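Showing, not telling: what we learned teaching an arm by hand
Speaker notes, Mirnstead open workshop, 2018-08-05

(Slide 1 – title. Wait for the door to stop banging.)

Hello everyone, thanks for coming in out of the sun! I'm going to talk about teaching a robot arm to pick things up by doing the job yourself while it records you. There's hardly any maths, so if you came for maths, the Drukdale talk next door is very good and I won't be hurt.

(Slide 2 – two ways of showing)

So there are two ways we do it. One is where you grab hold of the arm and push it about. The motors go slack, you drag the gripper over to the thing, you close it, you lift. It feels lovely, a bit like leading someone round a dance floor. The trouble is that your own arms keep getting into the side camera's view, and you end up with a robot that has mostly watched somebody's sleeves.

The other way is remote control. You sit at a desk with a hand controller and a screen, and the arm copies your hand. We call our setup Ninum (long story, ask me at the break). It's slower to learn and for the first morning you'll knock everything over. But the recordings are cleaner, and you have only the cameras to go by, same as the robot.

(Ask: who's driven one of these before? Hands up. If plenty, skip the next bit.)

Going by the cameras alone is a bigger deal than it sounds. When I'm standing beside the table I cheat all the time. I lean over, I look round the back of the gripper. Then the recording shows a perfect grasp that you couldn't have planned from the pictures, and the robot has no chance of copying it. So our rule now is that the driver faces the wall. It looks rude. It works.

(Slide 3 – numbers, keep it quick)

We recorded 667 demonstrations for the tray job, and we threw out 85 of them. Some were plain fumbles. A lot were what I'd call dithering, where the driver stops halfway and thinks. The robot learns the thinking too! You get this arm that glides over, hangs in the air like it's forgotten why it came into the room, and then carries on. Please, if you take one thing home, make up your mind before you press record.

Fumbles you recover from, though – keep those. If the gripper bumps the thing and you back off and try again, that's gold. We binned all of ours in the first batch and had to go back and make more on purpose, which felt very silly.

(Slide 4 – from the wrist. Leave it up for a bit and have some water.)

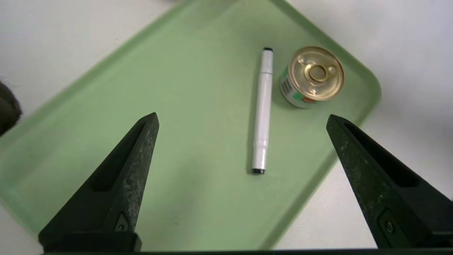 Now, approach angle. With a marker you want the two fingers coming down either side of the barrel, and if it's lying at a slant then you turn the wrist first and go down second. New drivers do both at once. It gets there, but the fingertips sweep sideways close to the tray, and if there's a tin standing near the marker you'll be chasing that tin. Turn, then down. I say it out loud when I'm driving and I don't care who hears.

White marker against a green tray is easy on the eye, by the way. White on a white table was miserable. Try your objects on your background through the wrist camera before you record a whole afternoon of them.

(Slide 5 – different hands)

Last thing, drivers. We had 2 to begin with, me and a colleague from Charpentier, and our styles were miles apart. I come in high and drop. My opposite number skims in low from the side. Mix the two without thinking and the robot can go for something in between, which for us meant closing on air. We ended up agreeing on one approach per object and writing it on a card taped to the desk.

(If short of time, skip the video and go straight to questions.)

Right, the video's a couple of minutes and there's no sound on it. After that I'll take questions, and the spare controller is on the side table if anyone fancies a go. The left trigger sticks a bit, so give it a proper squeeze.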